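Handling Cell, Unit 3: Care and Setup of the Two-Finger Gripper
February, by Elvira Sotelo

This site uses cookies to remember your reading settings. Accept / Manage

These notes continue from Unit 2, where we did the power-up sequence and the safe stop of the cell. Please bring the notes of Unit 2 with you, I will not repeat the stop procedure and I will ask for it at the door of the lab.

The task of our cell is simple to say. The arm takes a processor, brings it to the computer and puts it down in the right orientation. Most of the trouble in the last course did not come from the program. It came from the fingers. A finger that stands a little bit turned will still hold a chip, and the student believes that all is well until the chip goes down crooked.

3.1 Before you touch the gripper

Bring the arm to the service position and set the speed limit to 3 percent. The Skilen controller keeps the old limit after a restart, so read the value on the pendant also when you set it yourself the day before. Then make the safe stop and hang your tag on the key switch. One tag for each person who has hands in the cell.

Take off rings and watches. Touch the grounding point, put on the wrist strap, and only then open the chip tray.

3.2 Cleaning the finger pads

The inner faces of the fingers collect a thin film from the handling of parts. You will not always see it. Wipe each face with a lint-free cloth and a small amount of alcohol, always in one direction, from the root of the finger to the tip. Do not scrape. In the former course one group used a knife on the pads and we had to wait for new ones from Mondar.

When the faces are dry, close the gripper without a part at low force and look through the gap against a bright background. The line of light between the fingers should have the same width over the whole length. If it is a wedge, go to 3.3. If it is even, go directly to 3.4.

3.3 Alignment of the fingers

Loosen the finger screws by half a turn. Never take them out completely, the shim behind the finger is small and falls into the cell floor. Put the Guérin gauge block between the fingers, close at low force, and let the fingers find their own position on the block. Tighten the screws crosswise, first by hand, then with the torque key at the value written on the card in the toolbox. Open, take out the block, and repeat the test with the light.

Many students tighten one screw fully and then the next one. The finger turns with the first screw and you have lost your alignment. It takes two or three trials to get the feeling for it, this is normal.

3.4 Setting the grip force

The force is given in percent of the maximum. Begin with 32. Use the dummy chip for this, not a real one. Close on two opposite edges of it, lift, and move the arm by hand guidance through the tilted positions of the path.
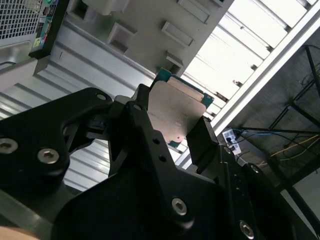

If the chip slides in the tilted position, raise the force by small steps and try again. Do not go over 60. Above this value we have seen pressure marks at the edge of the substrate, and for a real processor this is already a rejected part. If the chip still slides at 60, the reason is somewhere else: dirty pads, a wrong finger position, or a grip too near to the corner. Go back to 3.2 and work again from there.

Write the final value in the Pletex log, together with the number of your finger set. A force value without the finger set is of no use for the next group.

3.5 Cables and connectors at the wrist

Move the last axis slowly from one limit to the other and follow the cables with your eyes. No cable should become tight at the limits and none should be able to come between moving plates. Press on every connector with one finger. It must not click. If it clicks, it was not closed, and you should note this as a fault in the log even though you have just repaired it.

3.6 Test run

Remove the tags, leave the cell, close the door. Run the transfer program with the dummy chip, first at 3 percent and then at 80. One complete cycle at each speed is enough for the lab report. Watch the moment of release: the chip should stay where it is when the fingers open. If it follows one finger, the pads are sticky or one finger opens later than the other.

For the next meeting

Read the chapter about calibration of the tool point and prepare a short answer in writing: why must the tool point be measured again after step 3.3, but not after step 3.2? Half a page, with a sketch.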